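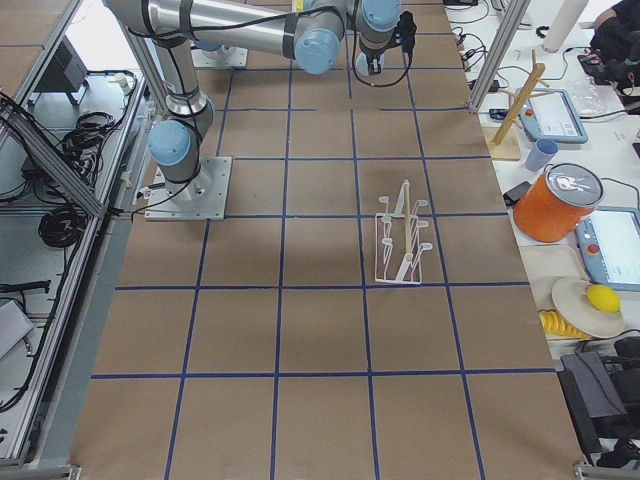 A reader of the first version of this page asked if the tape grid could be skipped once the arms are calibrated. It can, but then every reset of the table takes longer, and two people will never put a rack back in the same spot. We kept the grid.

Taping and numbering a two-arm table
Benport shared workshop, build notes
Updated 05/08/2021

These steps assume that both arms are already bolted down and that each one has been homed from its own pendant. Work with the arms stopped and the emergency stop within reach.

What you need
Blue painter's tape
A plain brown surface, flat and matte
A long straightedge and a soft pencil
A tape measure
The Danko sheet (our cell map, kept in the Nivum project folder)

Step 1. Park the arms
Raise both wrists well clear of the table. Check that no gripper cable hangs low enough to drag when the arm swings. Strap loose cable to the links and leave some slack at each joint.

Step 2. Mark the grid
Measure from the base plate of the first arm. Don't use the table edge, which is not square to the arms on our table or on most others. Make pencil ticks every 22 cm down both long sides, then along both ends. Join them lightly with the straightedge.

Step 3. Lay the tape
Run the lengthwise strips first and the crosswise strips over them. Press the tape down with a cloth, starting at the middle. Pull it straight but don't stretch it. Stretched tape creeps back overnight and you get gaps at the crossings. A small gap or a rough end does no harm as long as the line is still easy to read. Replace a strip when a corner starts to lift, before a finger pad catches it.

Step 4. Number the cells
We don't write on the surface. The numbers are on the Danko sheet, counted from the first arm's base. Enter the corner positions in Nivum by touching each outside corner with the closed gripper at low speed. Four corners are enough for a flat table. Add the center if yours sags.

Step 5. Place the fixed items
Racks and trays go down before anything that stands in them. A rack can fill one cell. A tray may sit across a line, but write both cell numbers on the sheet. Keep phones, bags and spare parts on the side counter.

Step 6. Set the handover point
Choose a point over the back half of the table that both arms can reach without straightening the elbow. Teach it on the first arm, back that arm off, then teach it on the second. Run both at low speed with nothing in the grippers. After that, try a light plastic cup.
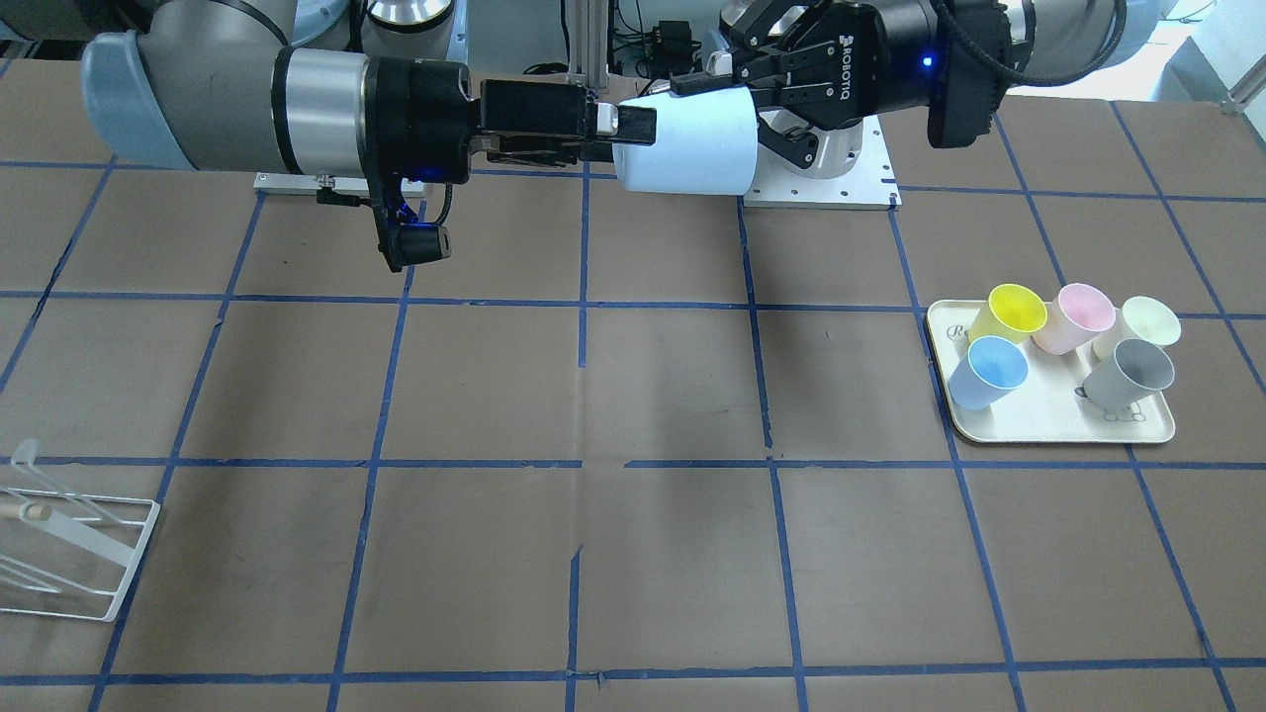 Doesn't the second gripper fight the first when both are closed on the same part, one commenter wanted to know. Yes, for a moment, if the two positions disagree. Lower the grip force on both, let the second gripper close fully, wait, and then open the first. Our Stisik script uses a pause of 222 milliseconds. Hard parts need better alignment than plastic cups do, so check the offset again before switching.

Step 7. Check it
Move one cup from cell to cell along each edge and watch where it lands. If the error grows steadily toward one end, redo the corners. If it jumps at one cell, look for a lump under the surface. Save the map under a new name and leave the old one in the folder until September.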